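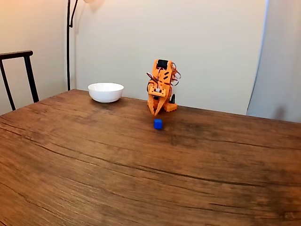
Cercos blancos en mesa de madera encerada: ¿lijo o rezo?

dredar
13 de febrero

Buenas. Compré de segunda mano una mesa de madera maciza y el anterior dueño juraba que estaba «encerada con cera natural». A los tres días apareció el primer cerco blanco, de una taza de té. Ya tengo una pequeña constelación. He probado con mayonesa (consejo de mi suegra), con pasta de dientes (consejo de internet) y ahora la mesa huele a ensaladilla mentolada. ¿Hay que lijar entera o se puede salvar? Me piden 368 euros por restaurarla, y la mesa me costó 200.

csonka_79

Mayonesa no, por favor. El cerco blanco es humedad atrapada en el acabado, la madera de debajo suele estar intacta. Paño de algodón seco, plancha tibia sin vapor, pasadas de tres o cuatro segundos y vas mirando. Si se va, dejas reposar un día y das cera nueva en capa fina. Si no se va, lana de acero 0000 con un poco de aceite mineral, siempre en el sentido de la veta y sin apretar como si te debiera dinero.

Los cercos negros son otra historia: ahí el agua ha llegado a la madera y toca ácido oxálico, con guantes y la ventana abierta.

lekmont

lija y barniz de poliuretano y te olvidas. yo lo hice con la mía en enero y ahí está, parece la barra de un bar pero no se mancha

nonedell

Antes de hacer caso al anterior, averigua qué acabado lleva. Gota de alcohol en un canto escondido: si se pone pegajoso, es goma laca, y entonces mucho cuidado con la plancha, que la ablanda. Si no pasa nada, frota con un algodón y aguarrás; si sale amarillento, seguramente es cera.

Si al final lijas, empieza con grano 120, termina en 200 y pico (yo uso 220) y quita bien el polvo entre mano y mano. El grano 3000 que venden para coches no lo compres, en madera no pinta nada. Lo digo con el paquete entero en el cajón.

Y posavasos, que los hay de corcho por menos de lo que cuesta la mayonesa.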